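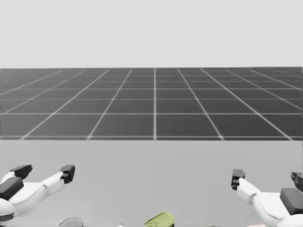
Heffernan, February

Gusten Bench: README and data card for the two-arm planning set

What is in the release

Gusten Bench is 410 simulated tabletop episodes, recorded with two arms over one table, plus the worksheet we used to decide what to buy. The episodes are the fun part. The worksheet is the part people write to us about, usually the week before their budget is due.

We made the set because we had money for one pair of arms and opinions enough for several. Simulation let us have the arguments first and the invoice later. The arms in the renders are white with black fingers, the table is gray, and the floor is a grid going off to a horizon. Rent out there is very reasonable.

Contents

episodes/ – 410 episodes, one folder each
tasks.csv – 23 task definitions, with the table layout for each
worksheet.csv – the purchase plan, prices blanked
reach/ – reach checks for each mounting distance we tried
notes.txt – grievances, lightly edited

Each episode folder has the rendered frames, joint positions for both arms, gripper commands and a result flag. The flag is set by the simulator, which is a generous grader. Read it that way.

How to use it for planning

Start with tasks.csv. Strike out every task you don't do. We struck out nine on the first pass and put two back after lunch.

Next, look at reach/. Mounting distance decides how much table you need, and table is one of those things that never appears in an equipment request. Ours didn't. We priced two arms, two grippers and a controller, and then had nowhere to bolt them. The second draft has a table line. The third has a line for getting the table through the door.

Then fill in worksheet.csv. The columns are item, quantity, unit price, lead time in days, who signs, and "forgot last time." That last column is the only one we'd defend in a fight.

Lines we left off the first draft:

- spare gripper fingers, at least one full set per arm
- the second emergency stop
- power at the bench, including the electrician
- shipping both ways, for the arm that goes back
- a computer that can run the controller and isn't someone's desk machine
- small objects to pick up (cheap, but they still need a purchase code)

Lead times

Karken quoted us 90 days for the pair. We planned for 90 days. Please don't plan for 90 days. Put the quoted figure in the worksheet and your own guess beside it, and show your boss the guess.

The Flakix mounting plates came early, so we had the plates for a good long while with nothing to mount on them. They make a decent bookend.

Running the reach check

Open config.txt, set the mounting distance and table depth, and run the script called reach_check. Output goes to reach/ under a new name. It will not overwrite an old run, after an incident.

The port number defaults to 1889. There is no reason for this that anyone still remembers. Change it if something else on your machine wants it.

Known limits

The view in the renders sits close over the table and the arms come in from the lower corners, so objects near the bottom edge may show only their tops. If your planning depends on seeing a whole object, work from the layouts in tasks.csv.

Friction is one value for everything. Cables are not simulated at all. Our real bench is mostly cables.

No prices are included. The ones we had were negotiated, and we'd like to be able to negotiate again.

The set says nothing about maintenance cost. We put in around 23 percent less than we should have for the first year, and the difference came out of travel. Nobody went anywhere.

What not to use it for

Don't cite the result flags as a success rate for real hardware. Don't use the episodes as a safety case. Don't attach the worksheet to a grant with our column headings still on it; a reviewer has already asked us what "forgot last time" means in somebody else's proposal.

Changes in this release

Added the reach runs for the wider mounting distance. Fixed the gripper commands for the left arm, which had been labeled right, and the right, which had been labeled left. Removed a duplicate task that differed only in spelling.

Corrections go in the tracker under "bench." Requests for the blanked prices go in there too, and get closed.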